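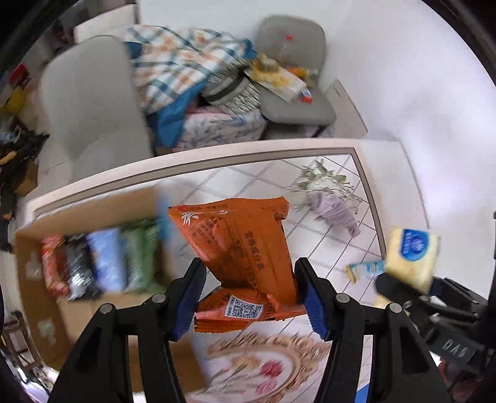 An orange snack package with its nutrition panel, printed in Chinese.

Wanted: people who don't believe the front of the bag

Patwood is looking for participants for a study of how shoppers read food labels. We would especially like to hear from people who think label reading is mostly a waste of time, as several of us suspect it might be.

For years the advice has been the same. Turn the package over, read the panel, choose better. It sounds sensible. It also assumes that a tired person in a grocery aisle with a child pulling on one arm is going to divide a serving size by three and compare the answer with the bag on the next shelf. We have read plenty of surveys in which people say they do this. We have watched fewer people do it, and we would like to fix that before anyone spends more money on redesigning labels.

What you would do

You would keep your grocery receipts for five weeks and come in for two sessions at our office on the second floor of the Flondulano building. In the first session you shop from a set of shelves we have stocked, with a budget, and then talk through what you picked. In the second you go over your own receipts with an interviewer. Some of the products are imported and labeled in languages you may not read. You are not expected to translate anything. How people decide when the small print is no help to them is one of the things we want to know.

There is no app. We tried one in February and people quit filling it in by the second weekend, including two of our own staff.

Who can take part

Adults who do at least half the food shopping for their household. You don't need to be healthy, on a diet, or interested in nutrition. We have had more than enough volunteers who weigh their oatmeal. If you work in food marketing or packaging, please sit this one out. If you have a food allergy you can still join, but tell us first – nothing has to be eaten, though there will be open packages in the room.

What you get

Participants are paid $318, half after the first session and half after the second. If you drop out in between, you keep the first half. Bus fare is covered with a ticket or a phone screenshot. Parking is not, and the lot behind the building fills up early.

You will not get a personal diet report. Other studies hand these out and we have yet to see one that said anything a grandmother couldn't. You can have a copy of the results when they are written up, even if they turn out to be dull.

Who is asking

The study is run by Janelle Estrella and Teodoro Talavera. Interviews are done by Rogelio Baluyot. No food company is paying for any of it, and you may ask to see where the money comes from.

To sign up, call the study line and ask for extension 913, or stop by the front desk on a weekday after 9. Leave your name, a number, and the store where you shop most. Sign-up closes Fri 24 October. We call everyone back, though it can take a few days.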